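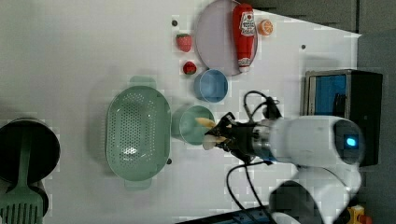 The robot arm at work beside a green cup on the kitchen table, Noslow workshop, Jellcombe.

Noslow opens Jellcombe workshop to the public for kitchen robot demonstrations

Jellcombe robotics company Noslow will open its workshop on Sunday for a free public open day, with robot arm demonstrations running from 10 am to 3 pm.

Visitors will be able to watch the company's kitchen table program, in which robot arms practise picking up and putting down toy food and dishes. Staff will be at the table all day to answer questions, and there will be two sessions where members of the public can operate an arm themselves under supervision.

The program is called Zirkasholm, after the street where Noslow rented its first room. It looks at the ordinary handling jobs that come up at home, such as moving food from a plate to a bowl or clearing a bench before a meal. The toy pieces stand in for the real thing while the movements are being worked out.

"People often ask us when a robot will do the dishes," said Chibuzor Olatunji, who manages the program. "We don't have a date to give them. What we can do is let them stand next to the table and watch it try to pick up a strawberry. Some attempts work and some don't, and we won't be hiding the ones that don't."

Mr Olatunji said small, rounded items were among the hardest for the arms to handle, and items lying across one another also caused trouble. A bottle resting on a plate can roll when it is touched, and a colander has handles, a rim and a deep basin, so there are several places to take hold of it and only some of them are useful.

Each demonstration takes 14 minutes. A staff member sets out the table, explains the task and then starts the arm. At the end of the run the audience can ask for the same task again or suggest a different arrangement of the pieces. Noslow will try any arrangement that fits on the table and keeps clear of the cables.
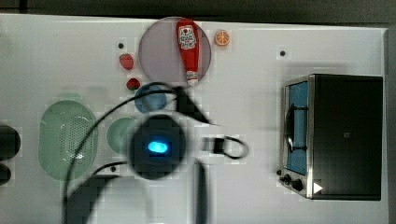
The hands-on sessions are at 11 am and 1.30 pm. Participants will guide an arm with a hand controller and try to move one piece into a dish. No experience is needed. Children aged eight and over can take part with an adult, and the controller can be used from a chair or wheelchair. There are 38 places across the two sessions and they must be booked ahead. The general demonstrations don't need a booking, but the viewing area is limited to 50 people at a time and there may be a short wait at the door.

Analyn Rivera, Noslow's workshop coordinator, organised the last open day and has made some changes to this one after reading the feedback cards.

"The main complaint was that people at the back couldn't see the table," Ms Rivera said. "We've put in a raised step along the rear wall and we're showing the overhead view on a large monitor. We've also moved the talks into the other room, so you can hear the speaker over the compressor."

The talks will be held in the Bermúdez Room, at the front of the building. Mr Olatunji will speak at 10.30 am on how the company chooses its practice tasks. At noon Ms Rivera will talk about apprenticeships and work experience, including what Noslow looks for in an application. Each talk will be followed by questions. Printed copies in large type will be available at the front desk.

Noslow will take four work experience students from Jellcombe in the coming year. Students who want to be considered can pick up a form at the open day and talk to the technicians who would be supervising them. Resumés are not required at this stage.

Safety arrangements

The arms operate behind a low barrier and visitors are asked to stay outside it unless they are taking part in a booked session. Long hair should be tied back and loose scarves removed before using a controller. Closed shoes must be worn in the workshop. Strollers can be left in the front hall.

Photography is welcome in the demonstration area. Please don't photograph the whiteboards or the benches along the north wall, where work for customers is under way. Visitors who don't want to be in other people's photographs can ask for a yellow sticker at the desk.

Getting there

The workshop is at 33 Foundry Lane, Jellcombe. Street parking is free on Sundays, and there are two accessible spaces beside the roller door. The entrance is level from the street and there is an accessible washroom on the ground floor. Tea, coffee and sandwiches will be sold in the yard, weather permitting.

Anyone needing a sign language interpreter, or a quieter time to visit, is asked to let Ms Rivera know by the Thursday before. The hour from 9 am, before the doors open to everyone, has been set aside for people who would find the crowd or the noise difficult.

Media are welcome from 9.30 am. Mr Olatunji will be available for interviews until the first talk and again after 2 pm.

Media contact: Analyn Rivera, workshop coordinator, Noslow, Jellcombe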